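Best way to start onion seeds indoors?
Gellell Garden Board > Vegetables > Starting from Seed

mudboots_jan
OK onion people, I need you! I've bought sets for years and this is the winter I finally do it from seed. I have a packet of Dramani, the big yellow storage one, with 300 seeds in it. Last frost in Rovport is usually gone by early May. Do I sow in January or am I jumping the gun? And cells or one big tray?

tallowfield
January is perfect, do it!! Onions are so slow that you really can't start too soon. I skip cells completely and scatter the seed thick in one deep container, then pull the whole clump apart at planting time. They don't mind a bit. Give them haircuts when they flop over -- down to 2 inches or so -- and eat the trimmings on eggs.

I use clear plastic bins because I like being able to check the roots through the side. Drill holes in the bottom before you fill it.
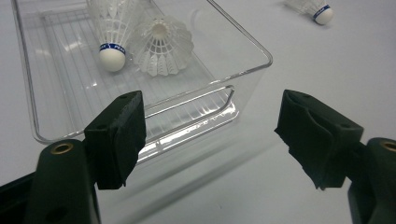 Seidu Nutsugah
Love the enthusiasm but I can't agree on the clear sides. Light gets to the roots and you grow a nice coat of algae along with your onions. I went back to black trays years ago. Also, scattering thick is how I lost a whole sowing to damping off. Cells, 2 seeds each, fan on low.

tallowfield
Fair on the algae! I wrap mine in newspaper once the seeds are up and it stays pretty clean. Never had damping off, though my basement is cold and dry, so maybe I'm just lucky.

pennyroyal
I'm with tallowfield on crowding. Leeks too! I did roughly 1,000 seedlings that way for our plant sale and they came apart like wet hair. Soak the clump in a bucket first.

Seidu Nutsugah
1,000! OK, that is a lot of onions. I'm still keeping my cells.

mudboots_jan
You two are great. I'm going to split the packet -- 40 seeds in cells and the rest scattered. Anyone have a favorite seed mix? The store here only carries Primik.

pennyroyal
Primik is fine, just sift out the sticks. And wet it the night before!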